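Skadima Anti-Static Bench Mat, Gray

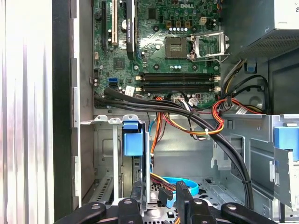 I've gone through a lot of bench mats over the years, and the Skadima is the first one I stock by the roll! It lies flat straight out of the tube (no curled corners, no stacking books on it overnight), and it wipes clean with plain soapy water. I like it best for jobs like an old Dell tower with the side open and the motherboard showing, when you've got a graphics card to pull and want somewhere decent to set it down. The snap for the ground cord is on the short side, so it stays clear of your elbows.

Size: 53 x 16 inches
Ground cord: 6 feet, included
Wrist strap: sold separately, I'd go with the Holmgren

Please don't use solvent on it. I ruined one of mine that way and it went sticky for good.

Orders over $100 ship free. The blue version is back in October, and I'll cut a mat to length if you leave me a note at checkout.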